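Chapter 4
Measuring Up: Length, Level and the Patience to Check Twice

Before we get to fractions of a metre and the business of scale drawings, I should like you to go and stand in front of the largest wall in your home and guess how wide it is. Say the number out loud if you like. Then fetch a tape measure and find out. Most people are out by a good deal more than they expected, and I include myself, although I have been teaching this subject for a long time and really ought to know better by now!

Measuring is one of those skills we all suppose we picked up as children, somewhere between learning to tie our shoes and learning to tell the time. We can hold a ruler against a line and read off a number, and so we think the matter is settled. But a room is a much harder thing to measure than a line on a page. Walls lean. Corners that look square are often a little open or a little closed. Floors dip towards the middle, particularly in older houses, and a skirting board will cheerfully hide the lot.

In this chapter we shall follow one job from start to finish, which is the marking out of a wall for shelves in the reading room at Berchtold House. It is a modest job, and I chose it for that reason. The wall is 3000 millimetres wide according to the plan, and the shelves, bought from a firm called Gumar, are each 1000 millimetres long. Three shelves end to end should fill the wall exactly, and on paper they do. You will see in section 4.2 what the wall itself had to say about that.

A word first about units. We shall work in millimetres all the way through, even for long distances, and I would ask you to do the same in your exercise book. Builders and joiners do this as a matter of course, and once you have got used to it you will find that it saves you a great deal of muddle with decimal points. A gap of 495 millimetres and a gap of 500 millimetres are plainly different things when written that way. Written as half a metre, or just under, they begin to look like the same gap, and five millimetres is quite enough to stop a bracket from meeting its hole.

Then there is the question of where you measure from. Suppose you need marks at equal distances along a wall. You could measure from the corner to the first mark, then from the first mark to the second, and so on, moving the tape along each time. It feels natural, and it is how nearly everybody begins. The trouble is that every small slip is handed on to the next mark, like a whispered message going round a table — and by the far end of the wall the error may have grown as wide as your finger. Hook the tape on one corner instead, leave it there, and read off every mark from that same starting point. Section 4.3 gives you some practice at this, with figures taken from the Drerus workbook for those who have a copy to hand.

You will also need to know the difference between level and parallel. A line that is level agrees with the spirit level. A line that is parallel to the ceiling agrees with the ceiling, and the ceiling may have ideas of its own. (Whether to please the level or please the eye is an old argument, and we shall come to it in 4.5.)

Lastly, get into the habit of laying out your lines at full size before you drill anything. Coloured masking tape does very nicely for this. Put up the uprights, put up the crosspieces, then walk to the other side of the room and have a good long look, for a line that is out of true shows itself far more readily from a distance.

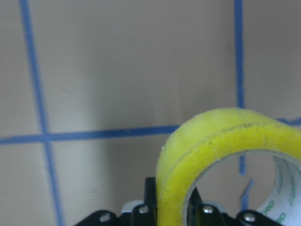
Live with the lines for a day if you can spare one, and look at them again in a different light. When you are happy, check both ends of each line against your written figures, and only then pick up the pencil.

Related chapters from Grerkulum Open Textbooks
Chapter 3: Rulers, Tapes and Other Ways of Being Wrong
Chapter 5: Drawing a Room to Scale
Chapter 6: Angles Around the House
Answers to the Chapter 4 exercises

14 shares
6 comments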